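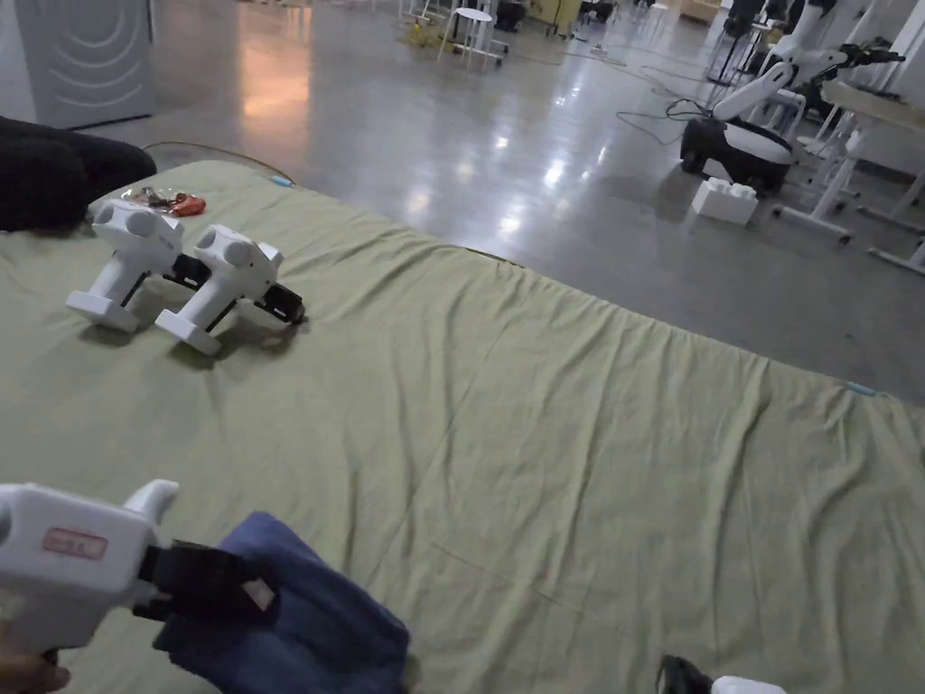

How long does it take a college basketball walk-on to get into a real game? At our school, the usual answer is most of two seasons, and some wait longer than that.

Speaker notes – Life at the End of the Bench
Booster club winter talk, Cladness Hall, 12 minutes plus questions

Slide 1. Welcome
Thank everybody for coming out in January, which is a lot to ask when the parking lot looks the way it does. Say hello to the folks in back by the coffee. I covered this team from the student section for years before I ever had a press pass, and I still get a little nervous walking into the gym, so bear with me if I wander.

Slide 2. Who we mean by a walk-on
A walk-on is a player on the roster with no athletic scholarship. Pause here, because people nod and then ask me about it afterward. They practice when everyone practices, they lift when everyone lifts, and they still pay tuition. We have had years with one and years with four. (If somebody asks about recruited walk-ons, tell them yes, that's its own thing, and I'll get to it at the end if there's time.)

Slide 3. The scout team
Spend a while on this one, it's my favorite part of the talk. Before the Raltason game last winter, the walk-ons had two days to learn the other side's whole offense well enough to run it at our starters. They had to be somebody else for a week! One of them told me he knew the Raltason sets better than our own, and he said it with such pride that I wrote it on the back of my program. Read that bit slowly.

Slide 4. The 13 minutes
Explain the number before showing it. That is the playing time one of our seniors had across his first three years, all of it added up. Then tell the story of the Tiêu Classic – the lead was safe, the bench was already standing, and he checked in and hit a corner three with his own roommate yelling at him to shoot. Attendance that afternoon was 1010, and I have met a great many more people than that who say they were there. Wait for the laugh, and if there isn't one just keep going.

Slide 5. Why they stay
Don't rush. I asked nine of them, past and present, and got a different answer every time. A couple want to coach. One said his grandmother liked seeing him in the team picture. Several talked about the bus rides, the cards and the bad movies and the long quiet stretch after a loss, and I think I understand that better now than I did when I was twenty.

Slide 6. What fans can do
Stay to the end of a blowout. Learn the last few names on the roster. Come to senior night early, they introduce the walk-ons first and half the seats are still empty.

Mention the Rekitz Fund, which helps with books and summer housing. Forms are on the table by the door – pens too, I hope.

Questions. Repeat each one into the microphone, the back rows can't hear otherwise.

Rekitz Fund Speaker Series | Contact us | All rights reserved | Back to top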